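About Josavik

G'day, and thanks for stopping by! I'm Selina Schwaiger, and I started Josavik with Konrad Oberholzer after 11 years of running a commercial laundry where everything was washed by machine and folded by tired people. We wanted to see how much of the folding a robot could learn, and what the folders would do with their day once it had.

So that's our work now. We show robots how clothes are handled, a garment at a time, and everyone who teaches them came to us from a laundry or a shop floor. Trousers are my favourite, black ones especially (they hide every crease until you think you're finished).

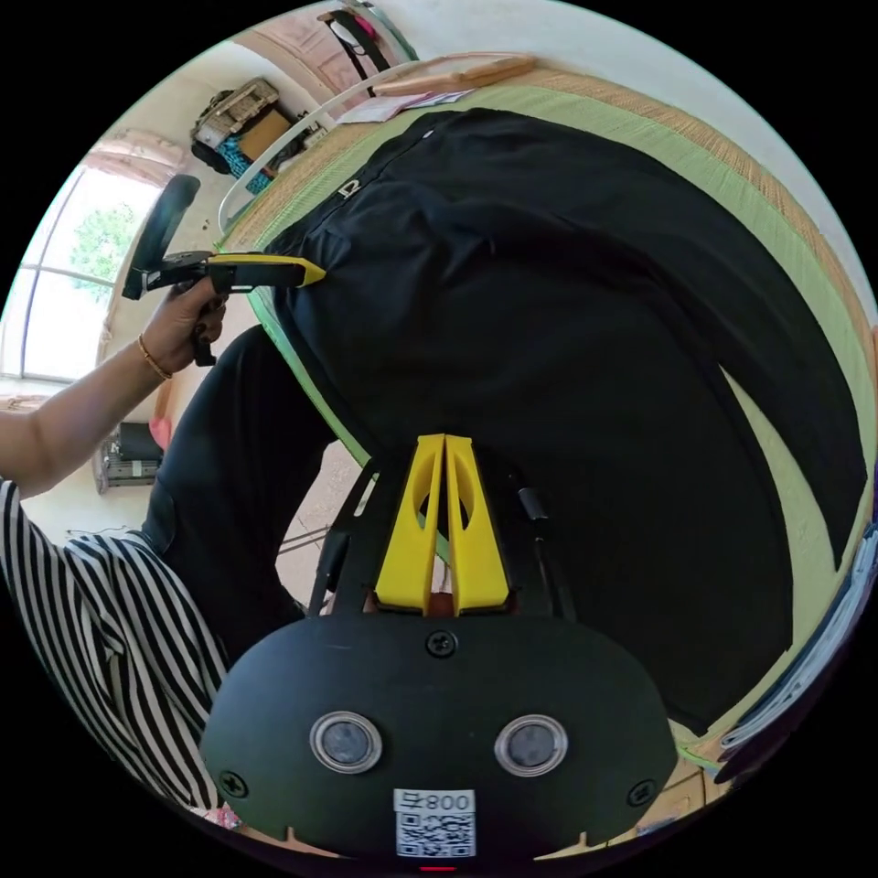

Damian Hubmann looks after our training, and he'll tell you the first 100 folds with the grippers feel like eating peas in mittens. You lose your fingertips, basically, and have to work out where a waistband is by looking. By 300 most people have stopped swearing!

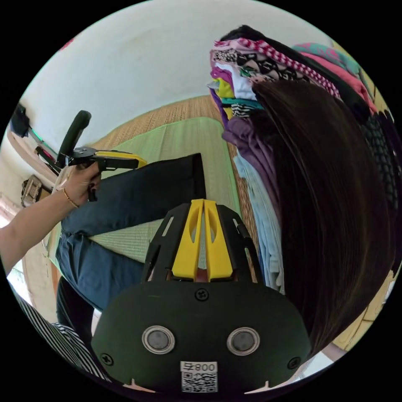

Jeans, a green mat and two grippers, with the folded pile close by.

Our first customer was Wieser, a laundry with a night shift that hardly anyone wanted. The folding line runs itself for part of that shift now, and the crew voted to move their start to 6 am. Some of the jobs did change, and not everyone was happy – two people went back to pressing, which they preferred anyway. We'd put that to the staff earlier if we had our time again. 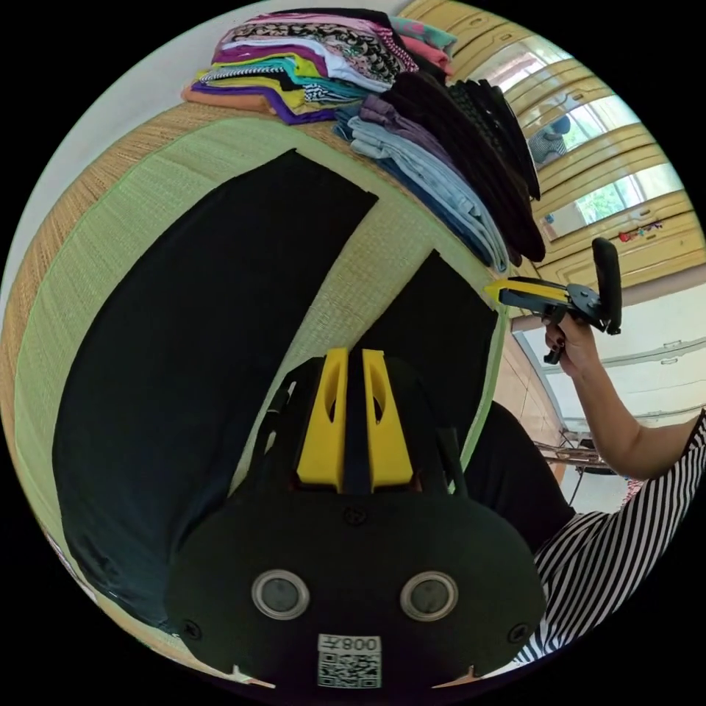 Knits are next on the list, and Lorenz Widmer has already coloured in half the planning chart for them. If you fold for a living and fancy teaching a robot your way of doing it, come in for a cuppa and a go. Ask for Damian, mornings are best.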